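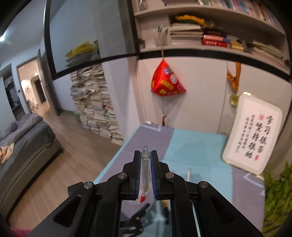
Clear pen held upright between two blue ribbed pads, patterned tablecloth behind.

Power Supply Aging in Shared Desktop Computers
By Lucrezia Mancuso
November
2 comments | 13 shares

1. Purpose
Random restarts in the Brennan study lab were being logged as software faults. This report tests whether worn power supplies were responsible.

2. Method
The lab has 13 desktops, all with the same Stemau supply. Each machine ran Zodel, a load program, at 100 percent processor use until it restarted or the run was stopped by hand. Voltage on the 12 V line was read at the drive connector with a Grulier meter. Readings were taken at idle and again under load. No parts were changed between runs.

3. Results
Two machines restarted under load. In both, the 12 V line dropped below the lower limit in the supply manual shortly before the restart. The other machines stayed within limits. Event logs from the two failing machines held 997 entries, most of them unrelated driver warnings. The restarts appeared only as an unexpected shutdown – the log gives no cause.

Swapping the supplies between a failing machine and a good one moved the fault with the supply. Memory tests on both machines passed.

4. Limits
The meter samples too slowly to catch very short dips, so a supply that passed may still be weak. Room temperature was not controlled.

5. Further work
Repeat the load runs with an oscilloscope, and open the two failed supplies to check the capacitors.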